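Search this site Search Advanced search

Courses > Derville Adult Education > Car Care for Owners > Handout 4

Handout 4: Brakes, and How to Read a Brake Estimate

Welcome back! Last session we crawled around looking at tires and suspension, and I promised that brakes would be more fun. I stand by that. Brakes are my favorite part of the car to teach, because so much of the system is right there to be looked at once the wheel is off, and because a brake estimate is the piece of paper most of you are going to be handed sooner or later. By the end of the evening you should be able to read one line by line and ask decent questions about it.

Bring your owner's manual if you can find it. If it's in the glove box under the napkins, great, that's where mine lives too.

1. What happens when you press the pedal

Your foot pushes a rod, the rod pushes a piston in the master cylinder, and the piston pushes fluid down the brake lines. At each wheel with a disc brake, that fluid pushes another piston (or a pair, or more) inside the caliper, and the caliper squeezes two pads against the rotor. The rotor is bolted up with the wheel, so when the rotor slows, so does the wheel. That's the whole trick, and I think it's a beautiful one! A few ounces of fluid in a closed line, and you can stop two tons of car with one foot.

Between your foot and the master cylinder there is usually a booster. On many cars it borrows vacuum from the engine, and on plenty of newer ones it's electric. You can feel it at home: with the engine off, pump the pedal until it goes hard, hold it down, and start the engine. On a vacuum-boosted car the pedal should sink a little under your foot. If it doesn't, write that down and mention it to your mechanic.

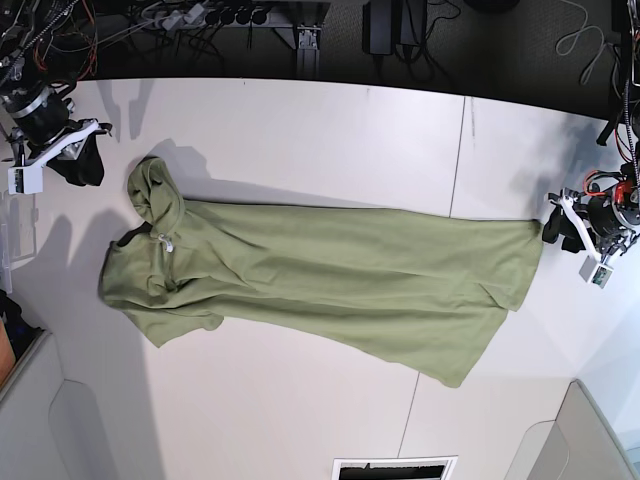
Drum brakes work from the inside out. The fluid pushes two curved shoes outward against the inside of a drum. You'll still find them on the rear wheels of some smaller cars and trucks, and they can last a very long time because the front brakes do most of the stopping. (Think about how the nose dips when you stop hard. The weight goes forward, and so does the work.)

2. Words you'll see on the estimate

Pads. The part that wears, on purpose. A backing plate made of steel with friction material bonded to it. Thickness is given in millimeters, and that means the friction material only, not the plate.

Rotor. The disc. There is a minimum thickness stamped or cast on most of them, often on the edge or on the hat. Go looking for it, it's a great feeling when you find it.

Resurface, turn, machine. Three words for the same job: shaving the rotor face flat on a lathe. Only possible if the rotor will still be above its minimum afterward.

Hardware kit. Clips, springs and shims. Small parts, small money, and well worth having new.

Slide pins. The caliper floats on these. When they seize, one pad wears out long before its partner.

Flush. Old fluid out, new fluid in. Brake fluid takes on water over time, and water lowers the boiling point. Your manual gives an interval, and the manual wins over anything I tell you.
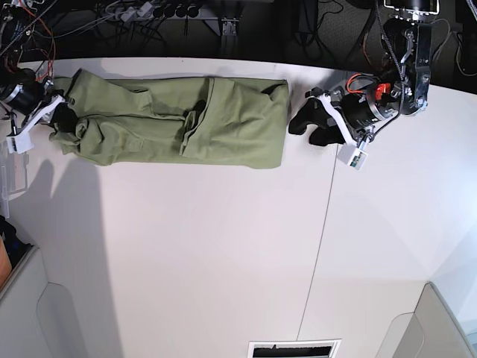 Green garment folded lengthwise on the white table.

3. A worked estimate

Let's take one apart. Two shops looked at the same sedan, front brakes only. The first, which I'll call Surwood because it was on the Surwood side of town, quoted front pads, both rotors, a hardware kit and labor, with the total at the bottom coming to 234 dollars. The second quoted pads and labor and left the rotors alone, and came in 54 dollars lower.

Which one is better? You can't tell yet! That's the point of the exercise, and please resist circling the smaller number. Here is what I'd want to know before I chose:

- What did the pads measure, inner and outer, on both sides?
- What did the rotors measure, and what's the minimum for this car?
- Is the part brand written down? (Rastex pads and a box marked only "economy" may sit in the same line on the form.)
- Are the slide pins being cleaned and greased as part of the labor?
- How long is the warranty, and does it cover labor too?

Every one of those is a fair question, and a good shop will answer all of them without blinking. Mine once walked me out to the lift with a gauge and let me hold it against the pad myself. I talked about it for a week.

4. Looking for yourself

You can do a useful check without taking anything off the car. Park on level ground, engine off, and let the brakes cool for 15 minutes at the very least, longer after a highway drive. Then work through these steps.

Step 1. Turn the steering wheel all the way to one side so the front wheel points out. Take a flashlight and look through the spokes for the caliper, which straddles the rotor like a clothespin.

Step 2. Find the outer pad, pressed up against the rotor face. Estimate the friction material. If it's down to 4 mm I start planning, and I get it measured properly. The inner pad is harder to see and can be the thinner one, so a healthy outer pad doesn't settle the matter.
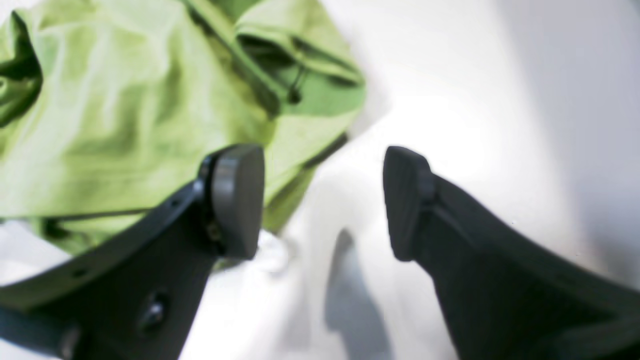

Step 3. Look at the rotor face. Light rust after rain is normal and wipes off in the first few stops. Deep grooves, a heavy lip at the outer edge, or blue patches are worth a note.

Step 4. Open the hood and find the fluid reservoir. Read the level against the marks on the side without opening the cap. It drops slowly as pads wear. A sudden drop means a leak until proven otherwise, and the car stays parked.

Never get under a car held up only by a jack. I'll say it again next time, and the time after that!

5. Noises and feelings

A high, thin squeal that comes and goes with the pedal may be the wear indicator, a little metal tab that touches the rotor when the pad gets low. Grinding is metal on metal, so stop driving and call. A pulsing pedal usually points to uneven rotor thickness. A pull to one side could be a sticking caliper or a bad hose (or a tire, see Handout 3). A soft, spongy pedal suggests air in the lines, and that one goes to the shop right away.
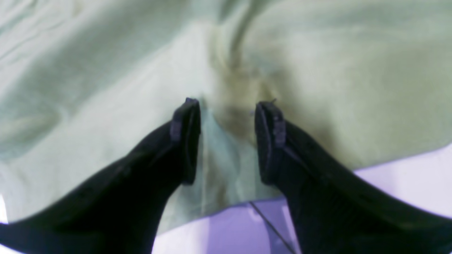
Pale green cloth between the two gripper fingers.

For next time

Read the brake section in your manual and copy down the fluid type. Fill in the Koutsoukos worksheet, both sides, with whatever you could see through the wheels. Blanks are fine. If you have an old brake invoice in a drawer, bring it with the address covered up and we'll read it together.

Filed under: Car Care, Brakes, Class Handouts, Repair Bills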